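회사 소개

읽는 시간 4분

Rurnico는 소형 수납 가구와 선반의 규격 설계, 하중 시험, 조립 문서 작성을 수행하는 기술 용역 회사입니다. 완제품을 직접 판매하지 않으며, 제조사와 유통사로부터 도면 또는 시제품을 받아 검토 결과를 보고서로 납품합니다.

사업 영역

업무는 설계 검토, 시험, 문서화, 사후 관리의 4개 부문으로 구분됩니다. 설계 검토 부문은 부재 두께, 접합 방식, 체결부 간격을 확인하고 수정 도면을 발행합니다. 시험 부문은 정하중, 반복 하중, 전도 시험을 담당합니다. 문서화 부문은 조립 설명서와 부품 목록을 작성하며, 용어는 사내 용어집에 따라 통일합니다. 사후 관리 부문은 출하 후 접수된 파손 사례를 원인별로 분류하여 발주처에 회신합니다.

사업장

본사와 설계실은 Alldale에 있고, 시험실은 Altton에 있습니다. 시료 접수는 Altton 시험실에서만 가능합니다. 본사로 발송된 시료는 시험실로 재발송되며, 이 경우 접수일은 시험실 도착일을 기준으로 합니다. 시험실 정기 점검은 매주 목요일 오전에 실시하고, 해당 시간에는 시료를 인수하지 않습니다.

시험 절차

시료는 입고 후 항온 항습실에서 상태 조절을 거칩니다. 이후 치수를 측정하고 다리 접지 상태와 수평을 확인한 다음 하중을 가합니다. 하중은 단별로 6단계에 걸쳐 증가시키며, 각 단계에서 처짐량을 기록합니다. 하중 제거 후의 잔류 변형은 별도 항목으로 표기합니다. 다단 제품은 상단과 하단을 각각 시험한 뒤 동시 하중 시험을 추가합니다. 발주처가 자체 기준을 제시한 경우 그 기준을 우선 적용하고, 차이가 나는 항목을 보고서 부록에 기재합니다.

Baxter 관리 체계

Baxter는 당사가 운영하는 도면 및 시험 기록 관리 체계의 명칭입니다. 도면 번호, 개정 번호, 시료 번호가 하나의 기록으로 연결되어 있어 개정 전후의 시험값을 항목별로 대조할 수 있습니다. 기록은 납품 후 6년간 보관합니다. 발주처에는 열람 전용 계정을 발급하며, 원본 파일의 반출은 서면 요청에 한합니다.

소형 다단 선반

탁상용 2단 금속 선반은 의뢰 비중이 높은 품목입니다. 다리가 가는 구조에서는 수직 하중보다 횡방향 흔들림이 먼저 문제가 되는 경우가 많아, 수평력 시험을 기본 항목에 포함하고 있습니다. 상단에 테두리가 있는 형식은 테두리 높이와 모서리 마감도 함께 검토합니다.
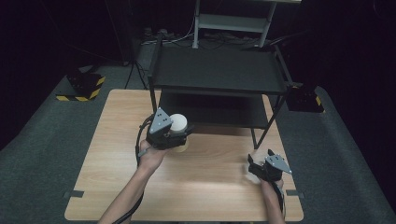 의뢰 안내

견적 요청 시 제품 도면, 재질 명세, 예상 사용 하중을 제출해 주십시오. 도면이 없는 시제품은 실측 비용이 추가됩니다. 연간 계약은 매년 3월에 갱신하며, 단건 의뢰는 수시로 접수합니다. 시험이 끝난 시료는 별도 요청이 없으면 폐기합니다.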